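Trakotow Completes Structural Phase of Clolcombe Distribution Building

08/05/2013

Trakotow has completed the structural phase of a new distribution building at the Clolcombe business park, the company announced. The steel frame, roof deck and exterior wall panels are now in place, and interior work has started on the north end of the building.

The project is being delivered under a design-build contract with Briltum, which will use the building for the storage and shipment of electrical parts. Trakotow is responsible for site work, foundations, the building shell and the office area. Briltum will provide its own racking and packing equipment under a separate agreement.

Site work began last October. Soil borings taken before the contract was signed showed a layer of soft clay across the eastern half of the property, and the foundation was changed from spread footings to driven piles in that area. A total of 963 piles were placed. The western half of the building rests on conventional footings, with an expansion joint between the two sections.

"The decision to divide the foundation was made early, and it allowed steel to be ordered on the original date," said Ya-wen Chung, project manager for Trakotow. "The owner reviewed the revised drawings within a week. That kept the change from affecting the crews already on site." 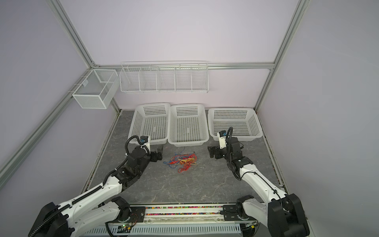
Briltum's packing area will occupy the southeast corner of the building, next to the loading docks. Its floor slab was placed separately from the warehouse slab and has a tighter flatness tolerance, which was written into the contract at the owner's request. Power and data lines will be brought down from the ceiling at each packing station. The stations themselves are to be supplied by the owner. Trakotow's electrical subcontractor, Tu, has finished the main conduit runs to this part of the building and will complete the branch circuits after the ceiling grid is hung.

The building has 27 dock doors along its south wall, each with a leveler and weather seal. A paved truck court extends 60 feet beyond the existing property road, and the entrance has been widened to meet the county's turning requirements. Storm water from the roof and the truck court will drain to a detention pond on the north side of the site. The pond was dug during the first stage of grading and has been in use since the roof drains were connected.

Employment on the site reached 76 during the placement of the wall panels. Trakotow reported no lost-time injuries during the structural phase. Crew size has been reduced for the interior work, which includes the office area, restrooms, fire sprinkler mains and dock equipment.

Inspection of the sprinkler system by the county fire marshal is the next required step. Once it is approved, Briltum will be given early access to the warehouse area so that racking may be installed while the offices are being finished. Under the terms of the contract, early access does not begin the warranty period, which starts at substantial completion.

Deliveries to the site will continue to use the north gate until the permanent entrance is striped. Drivers are asked to follow the posted signs and to check in at the Trakotow trailer before unloading.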